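Robot work stopped at Plultthorpe lab after gripper fault

7 May 2019

Robotic handling of glassware has been suspended at the Nullel laboratory in Plultthorpe after a gripper lost its hold on a bottle and dropped it onto the bench. No one was hurt.

The arm was moving the bottle between stations when the fingers opened without a command, the company said. The bottle fell 30 centimeters and broke. A technician hit the emergency stop, and the room was closed for 4 hours while the spill was cleaned up.

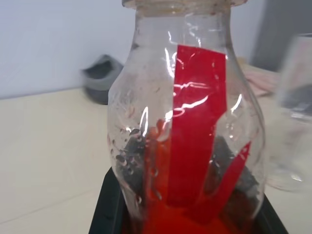 Lena Wróbel

Bottles of this kind, with a narrow neck above a rounded body, are harder for the arm to hold than straight-sided ones, according to the company. Moisture on the outside of the glass adds to the difficulty.

An early check pointed to a worn cable between the wrist and the gripper. When the cable bent past a certain angle, the signal dropped out and the controller read it as an order to release. The software has been in use at the site since December.

Kokkonen, the firm that services the arm, has replaced the cable and changed the settings so that the fingers stay closed if the signal is lost. The arm must now complete 300 test lifts with water-filled bottles before it goes back to regular work. It had done 60 by this morning.

A second arm of the same type, at Nullel's Collascombe site, was also taken out of service. Its cable showed no wear. Staff at both sites are moving bottles by hand until the tests are finished.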